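Start | Ausgaben | Themen | Termine | Abo | Kontakt

Diese Seite verwendet Cookies. Mit der Nutzung erklären Sie sich damit einverstanden. Mehr erfahren | OK

Gute Praxis, schlechter Nachweis: der Leitfaden von Vorkeck

Seit Mai kursiert der neue Praxisleitfaden von Vorkeck zum Greifen zerbrechlicher Gegenstände in Küchen und Teeküchen. 110 Seiten, dazu ein Anhang mit Prüfbögen. Skotent und Dahlgren haben schon angekündigt, ihre Abläufe daran auszurichten. Ich habe das Ding gelesen und bin weniger begeistert als die beiden.

Vieles darin ist vernünftig. Vor jedem Griff soll der freie Raum um das Objekt geprüft werden, die Handgelenkkamera soll nach jedem Werkzeugwechsel neu kalibriert werden, und wer die Kraftgrenze verstellt, muss das mit Namen eintragen. Dagegen kann man wenig sagen. Es stand allerdings sinngemäß schon im Hausstandard von Kinton, und der kommt mit einem Bruchteil des Papiers aus.

Schwierig wird es beim Abschnitt über die Arbeitsfläche. Verlangt wird ein »neutraler, reflexionsarmer Untergrund« und ein Mindestabstand von 100 Millimetern zwischen benachbarten Gefäßen. Wer so testet, bekommt schöne Quoten. Auf einer geäderten Steinfläche, mit einem hellen Glanzstreifen in der grünen Schale und einem weißen Keramikteil, das fast an ihren Rand stößt, sieht die Aufgabe anders aus. Der Leitfaden kennt solche Nachbarschaften nur als »Sonderfall« und verweist auf eine spätere Fassung.

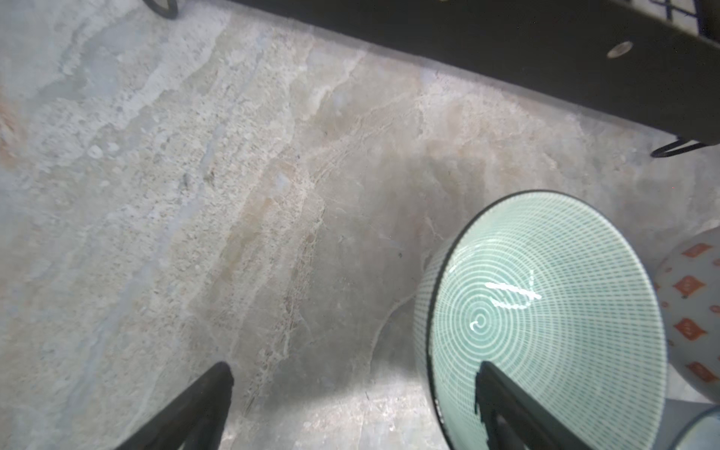 Was in den Prüfbögen fehlt

Der Anhang fragt nach 195 Einzelgriffen je Objektklasse. Warum gerade 195, steht nirgends. Adeel Kakakhel, der bei uns die Abnahmen betreut, hat bei Vorkeck nachgefragt und als Antwort bekommen, die Zahl habe sich »bewährt«. Bei wem, blieb offen.

Ärgerlicher finde ich, dass abgebrochene Versuche nicht gezählt werden müssen. Fährt der Greifer an und zieht wieder zurück, gilt das als »nicht begonnen«. Damit lässt sich fast jede Bilanz glätten. Kakakhel führt solche Abbrüche in einer eigenen Spalte und will dabei bleiben, auch wenn seine Bögen dann nicht mehr zum Muster passen.

Und dann der Preis: 800 Euro für das Prüfzeichen, pro Greifermodell, jährlich. Eine Kontrolle vor Ort ist darin nicht enthalten, es genügt der eingesandte Bogen.

Wir übernehmen vorerst die Regeln zu Kalibrierung und Kraftgrenze und lassen das Zeichen weg. Wer mit dem Anhang schon gearbeitet hat und zu anderen Schlüssen kommt, kann mir gern schreiben, am liebsten mit den Rohdaten. Rückmeldungen zum Abschnitt Arbeitsfläche sammelt Adeel Kakakhel für die nächste Ausgabe.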